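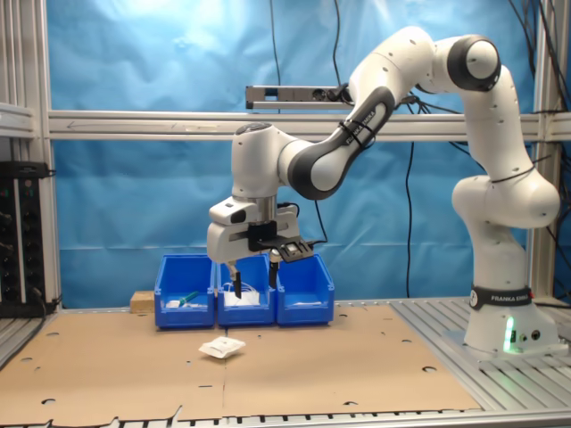

Black cable ties in use. Photo: Orysia Sydorenko

How to tie the cables under your desk

By Orysia Sydorenko, 11 December 2018

I did this work at home in August, and I had to do it 2 times. The first time I pulled every tie tight at once, and then I wanted to move the lamp. Please read all the steps before you cut anything.

You need: cable ties, small side cutters, a roll of soft hook-and-loop tape, paper labels and a pen.

1. Turn off the computer and the power strip. Unplug everything and wipe off the dust.

2. Put a label on both ends of each cable. Write the name of the device, for example "printer".

3. Fix the power strip under the desk top or on the back leg. It should not hang by its own cord.

4. Lay the cables in the way they will go. Leave a loop at each device – the length of your hand is enough. If the desk goes up and down, raise it fully and check that no cable is pulled.

5. Close the ties loosely, one every 14 cm. Plug in and test all devices.

6. Now tighten the ties, but only until the cables stop sliding. A tie should still turn a little with your fingers. If it makes a dent in the cable, cut it off and use a new one.

7. Cut the tails flush with the head. A tail cut at an angle is sharp and will scratch your arm later.

For cables which you change often, such as a phone charger, use the soft tape. My neighbor Segundo Huanca uses it for everything, and he can open his bundles without cutters. I find it collects dust, so I keep it for the front side of the desk.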